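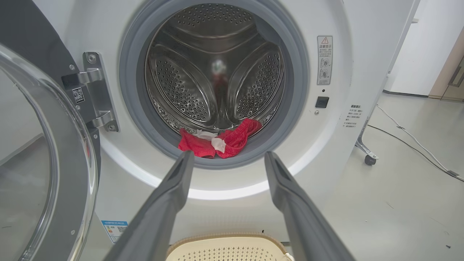

Shared laundry rooms are going out of fashion, and I think that is a mistake. My building in Gakodthorpe has 80 apartments and one laundry room in the basement, and last November the owners sent around a plan to close it. Every kitchen would get its own machine, and the basement would be rented out for storage. Most of my neighbors liked the idea. A front loader with a round door and a steel drum is a simple enough thing to want for yourself, and I understand why people want one ten steps from the bed. I still voted against it.

Start with the money. The plan puts the cost at $1,559 per apartment, spread over the rent. That covers the machine and the plumbing. It does not cover repairs after the warranty runs out, and it does not cover the floor space. My kitchen has one spare cabinet. I would lose it to something I use twice a week.

We have 8 machines downstairs now. They are heavy-duty models, they get serviced on a contract, and when one breaks I use the next one over. When a home washer breaks, the tenant waits for a repair visit and washes socks in the sink. My sister's building on Erer Street made this switch and she has been through that twice.

People complain about the wait, and they are right to. Monday evenings are bad. But the wait is a scheduling problem, and a sign-up sheet would fix most of it. The sheet we used to have disappeared when the hallway was painted and never came back.

Then there is noise. These walls are thin. A spin cycle at 11 p.m. in the apartment above mine would be my problem every week, and no house rule will stop it.

I also like running into people. I don't want to make too much of this. Mostly we say hello and complain about the dryers. Still, it is the only room in the building where I have ever talked to anyone from the fourth floor.

The owners want answers by the end of the month. I would ask them to put the sheet back up first, replace the two oldest dryers, and see how many people still want the change by spring.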